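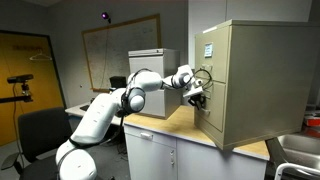
Is a second-hand two-drawer metal filing cabinet still worth buying?

It is if you have paper you're obliged to keep and a solid surface or floor to put the cabinet on. If you only want somewhere for takeaway menus and phone chargers, buy a box.

We sell these, so read the rest with that in mind. Szilágyi Office Seconds has been clearing offices long enough to have heard every claim made for a filing cabinet, and we've printed a few of them ourselves in older catalogues. This page is an attempt to do it with less puff.

The Rusidetti two-drawer, reconditioned

Two drawers, one above the other, metal handles, label holders on the fronts. The colour is the one offices used to call beige and everybody else calls something ruder. In some light it leans towards olive. We don't respray them. A resprayed cabinet looks lovely for a month and then chips at the corners, and you're left with two colours instead of one.

What we do to each one: empty it (you would be amazed, or perhaps you wouldn't), wipe it down, check the runners, replace the lock if there's no key, and pull both drawers right out and put them back. What we don't do is take out dents in the side panels. A shallow dent makes no difference to a hanging file, and we charge less for it.

Labels from previous owners stay on if they won't come off cleanly. You can scrape at them yourself. We've tried hairdryers, white spirit and the orange stuff in the spray can, and for the really old ones I wouldn't promise any of it.

The "fireproof" business

People ask on the phone, most weeks, whether these are fireproof. They aren't. Metal on the outside doesn't make a fire safe. A proper fire-rated cabinet has thick insulated walls, weighs as much as a piano and comes with a certificate. If a seller tells you an ordinary cabinet will "protect your documents in the event of fire", ask to see the certificate and watch how quickly the subject changes.

Same with security. The lock on ours is a Zorix barrel lock, fitted by us where the old one was missing. It keeps out children, colleagues and the mildly curious. Someone with a big screwdriver and ten minutes will get in.

How much does it hold?

The old Rusidetti leaflet says 2,000 sheets a drawer. I have no idea who counted, or what sort of paper they used, or whether there was a single folder in there at the time. Once you add hanging files, tabs, plastic wallets and the odd spiral-bound report, you will get nowhere near it and still be able to find anything. Leave a hand's width free at the back of each drawer. A drawer you have to fight is a drawer you'll stop using, and then the paper goes on top of the cabinet, where it was before you bought one.

On the floor or on a worktop?

Either. Plenty of people put a two-drawer up on a counter so they don't have to kneel for the bottom drawer, and I can see the sense in it if your knees are like mine. Three things to check first.

Depth. Kitchen-type worktops are often shallower than a filing cabinet, more so if you've set the cabinet at an angle. A corner sticking out past the front edge is at hip height, and you will find it in the dark. Measure the cabinet AND the counter before you order. We get returns over this and we do charge for collecting them.

Tipping. One drawer open at a time. Newer cabinets have a catch that stops you opening both. These mostly haven't, whatever you may have read on the auction sites. Put the heavy files in the bottom drawer and push the whole thing as far back as it will go.

The surface. Metal edges mark a wood-finish top. Stick felt or a bit of old carpet tile underneath before you load it up, as you won't want to lift it afterwards.

And remember that whatever drawers are under the counter still need to open. You'll be standing in front of both.

What we don't like about it

The runners are noisy. Oil helps for a while. The label holders are small, so if you print your labels you'll be trimming them down with scissors. The handles are fine but they do stick out, and they catch on cardigans, cables and bag straps. There's no counterweight, so an empty cabinet with a full top drawer feels unsteady, and that's the way most people load one the first afternoon.

Also, it's ugly. I have seen them sold elsewhere as "industrial vintage" for double what we ask. It's an office cabinet.

Ordering

We have 17 in stock after the July clearance, all two-drawer, stock line 2,353. Condition varies, so ring and ask for Irena Nowicki, who will go and look at the actual one and tell you what's wrong with it. Collection is free if you bring someone to take the other end. Delivery is to the ground floor only. Take the drawers out before you carry it anywhere, and tape over the lock.

Keys: two with each cabinet. Hanging files aren't included, apart from any we missed.

Shared 300 times | 4 comments

Erik
Had one of these off you last year. Runners are noisy as described. Dent was bigger than "shallow" but fair enough for the money.

paperpile
So what's the point of the lock then?

Szilágyi Office Seconds
@paperpile It stops the drawers being opened by people who'd feel bad about forcing them. In most offices that covers it.

Maud K
Can confirm about the hip height. Mine has been turned round to sit square on the worktop now and it still overhangs a bit. Do you do a shallower one?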